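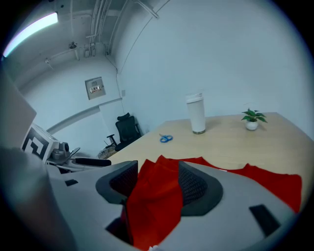 4.2 Repeat use of printed payment codes

2 min read

Enrollment figures for code-based payment say little about whether sellers go on using it. In the Skundirton sample, all 200 sellers had completed registration with either Huseo or Masance before the observation period began, and all had accepted at least one payment through the service they chose. We define a repeat seller as one who accepted a code payment in both the first and the last month of observation. Under this definition 70 sellers qualified. The remainder were either inactive in the last month or had closed their accounts.

The two services differ in how a sale is started. With Huseo, the seller displays a single static code and the buyer types in the amount. With Masance, the seller enters the amount first and a new code is drawn on the seller's phone. The static code needs no device on the seller's side, but the buyer can mistype the amount, and the seller has to check a confirmation message before handing over the goods. The drawn code removes that check and adds a step at the start of each sale. Horrocks, the third service operating in the town, was excluded from the comparison because it settles weekly and its records could not be matched to single sales.

Repeat use was higher among sellers with few price points. A seller whose goods all cost the same can post the price beside the code, and the buyer enters a figure already in view. Sellers with mixed stock had to state each amount aloud, and several reported going back to cash during busy hours. December was the clearest case. Code payments rose in that month for single-price sellers and fell for sellers of clothing and household textiles, even though total sales rose for both groups. 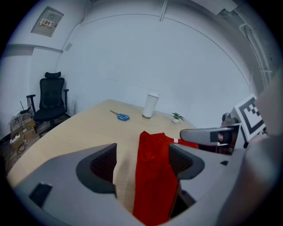 Item-level codes were proposed by Staniforth as a remedy for sellers with mixed stock. Under this scheme the price is stored in a code attached to the item, so that a scan fills in the amount and neither party types it. The scheme works well for boxed goods, which have a flat face of adequate size. Textiles are harder. Any code has to fit on a tag or be pinned to the fabric, and the available area can be small compared with the item itself, as with the white tag on the upper edge of the red cloth in Figure 2. The fabric in that figure is also crumpled on the side where the tag lies, and a code printed on a soft tag would have to be held flat before scanning. We therefore treat boxed goods and textiles as separate categories in the model that follows.

A second constraint is the cost of changing a price. Static codes without an amount never need to be replaced, while item-level codes must be reprinted or reassigned at each markdown. Sellers who marked down stock often were the least willing to adopt them. Bradley Staniforth (personal communication, January 9, 2019) suggested storing only an item number in the code and looking up the price at the time of sale. This would avoid reprinting but would require a data connection at the stall, a condition that the indoor market did not reliably meet. We return to connection quality in Section 5, where it enters the model as a control variable.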